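Notebook, 05/07/2018
Brivell bench, plastic bowls and cups

Second go at the bowl set. The Jorora listing calls it a "nesting family" and I don't believe a word of it. The colours are lovely, I'll grant that, but colour tells you nothing about size.
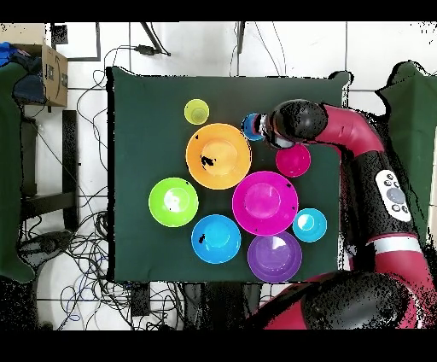

My gripe is with the two big ones, orange and the hot pink. I can't pick the larger by eye, so the calliper comes out again. Paid 23 dollars for the lot, postage extra, and the catalogue number (2504) doesn't match the label.

Dark green cloth stays on the table. It's meant to cut the glare — I still see white spots inside the bowls.

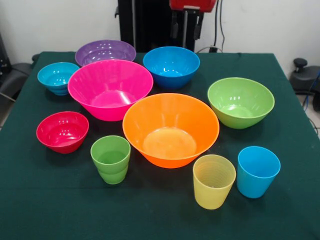

Do the cups count as part of the nesting set?
Only if they stack without jamming, and I'd want 20 clean stacks before I wrote that down.

Ki's old note says sort by colour first. I'm doubtful. Two people will call the same bowl cyan and light blue, and then the tally sheet is rubbish.
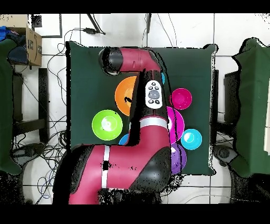
Rim diameter is a better key, measured across the outside, to the nearest 5 mm. Adeck sheet has a column for it that's never been filled in. Base diameter too, as the sides taper and a wide rim could fool us.

Blue cup on the green one is the pairing I trust least. Ridges might catch. Check the fit by hand. 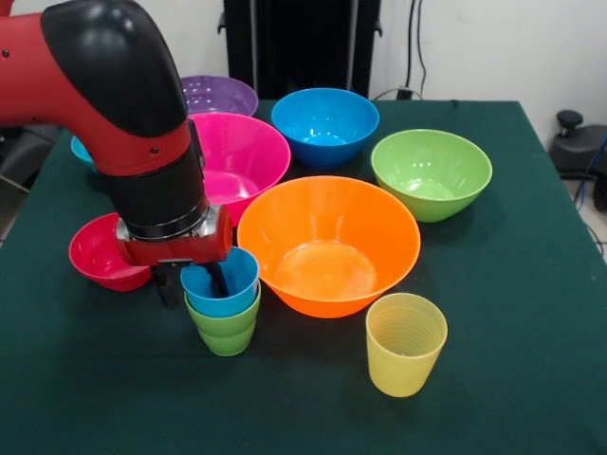

Still to do
Measure orange and pink, both rims.
Write to Jorora about the label.
Rule up a fresh tally sheet, no colour names.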